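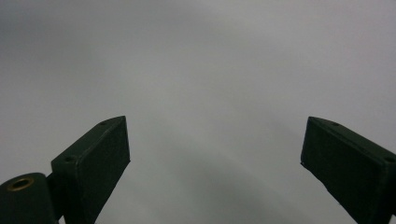 Hand-held gripper drops tracking outdoors, fine indoors

Posted by kkocsis in Handheld tools

I'm recording with a Drimach hand-held gripper, camera on the tool. In the workshop it tracks all day. Outside, the pose jumps whenever I tilt up, and it doesn't recover when I level off again. I've lost 4 takes out of the last batch. The log says "lost, frame 882" and nothing more. Firmware is current and I redid the calibration in May. Is the camera going bad?

Kornél Kocsis

Cheuk-hei Hsueh
Probably not the camera. Tracking needs fixed detail to follow, and a gray sky has none. The only sharp edges left are your own fingers, and those move with the camera, so the tracker thinks you stopped. Mask the fingers out in the config if you haven't. Then keep some ground or a wall in view, and start each take with 2 slow sweeps at waist height. For the recovery problem, check that relocalization is on. Mine was off after an update. If it still fails when pointed at a brick wall, then suspect the hardware.

vernby_tom
Same thing here, I just raised the feature limit to 3000 and it got a little better. Might be worth a try. Also check your screws are tight.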